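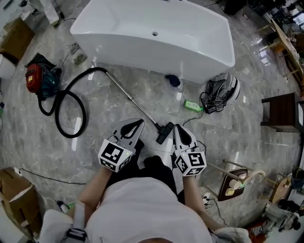 3.2 Fibre intake and the keeping of food diaries

The participants in Camdale and Moller were asked to eat one serve of cooked lentils or beans each day and to make no other change in their diet. The serve was measured with the cup that we supplied at enrolment. The households could choose the colour and the type of legume, and they could use dried or tinned product. We did not give recipes in the first phase, as we wished to see what people cook when they are left to themselves.

The food diary had 2 pages for each day. On the first page the participant wrote the meals and the drinks, and on the second page the snacks and any symptoms of the stomach. Energy intake was calculated from the diaries with the Chaudhary food table, in which the values for home-cooked legumes are given separately from the values for tinned ones. Where a dish was not in the table, we entered its ingredients one by one. Days with an energy intake below 1000 kcal or above 3000 kcal were looked at again by a second coder, and were kept only if the written meals could explain the value.

In Moller the diaries were well filled during the working week, but on the weekend the evening meal was often missing. The reason seems to be that families ate at the house of relatives and did not bring the diary with them. We considered filling these gaps with the average of the other evenings. We decided against it, for the meals outside the home were probably larger and had less fibre, and the average would favour our own hypothesis.

The daily serve was eaten most often at dinner, in soup or in a stew. A smaller group took it at lunch as a cold salad. Few participants tried it at breakfast, although this was suggested in the leaflet, and those who tried it usually returned to their cereal or toast. Bloating was written in many diaries at the beginning and became less frequent later. We cannot say whether the body got used to the fibre or whether people grew tired of writing the same complaint.

One practical difficulty should be mentioned for those who plan similar work. The version of the diary sent out in May had the legume serve printed at the top of the page, and several participants ticked it in the morning as an intention. In the revised version, dated January 25, 2018, the line is at the bottom of the page, after the evening meal. Entries from the two versions are therefore analysed separately in Section 4, and only the revised version was used in Diromthorpe.

Figure 1. View from directly above, with a white freestanding bathtub and a grey marble floor.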